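The bin day that keeps moving

I have lived on the same street in Pliltley since 2000, and in all that time my trash went out on a Monday night. Then a postcard came through the door.
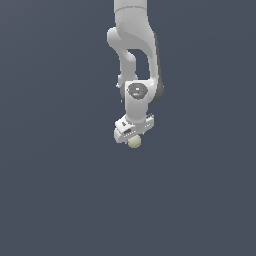 The postcard said collection in the Vinel district was "transitioning to a zoned calendar." It had a tiny map on it with four shades of green, and my street sat on the line between two of them. I held it up to the kitchen window, I put on my reading glasses, I tried my other reading glasses. Still no idea.

So I did what everybody on the block did and put the cans out on Monday anyway. They sat there until Thursday, along with everyone else's, and by then the raccoons had been through the lot (they are very fond of rotisserie chicken, it seems).

I called the town's public works line. A friendly woman told me I was Zone C. My neighbor across the road called the same afternoon and was told we were all Zone B. The website had us down as Zone C for trash and Zone B for recycling, which would mean two different trucks on two different days, and a third one for yard waste every other week. The calendar for that was a PDF that wouldn't open on my phone.

The town hired a contractor, Bajwa, to draw up the new routes last December. I read the report, all of it, over two evenings and a pot of coffee. There are 2818 households in the district and 265 of them are listed as "boundary addresses," meaning the truck could reach them from either side. That's us! We get a whole table in the appendix, and then the report moves on to fuel costs and never comes back.

I'm not against the change. The old trucks doubled back on themselves all over town, and anyone who has been stuck behind one on Grarunine Avenue at eight in the morning knows how that feels. If shorter routes save money, great – spend it on the library roof. But the postcards went out before anyone had settled who was in which zone, and the stickers that were supposed to go on our cans still haven't shown up.

At the last town meeting I got my two minutes at the microphone. I asked for a plain list, street by street, with a day next to each one. The answer was that a list is being prepared. Someone behind me asked about the $169 fine for leaving cans at the curb on the wrong day, and there was a lot of shuffling of papers up front before we heard that no fines would go out "during the adjustment period." No end date for the adjustment period, though. I wrote that down and underlined it.

For now our block has a system. Whoever hears a truck first texts the rest of us, and we all run out in our slippers. Last week it was the recycling truck and I'd brought out the trash.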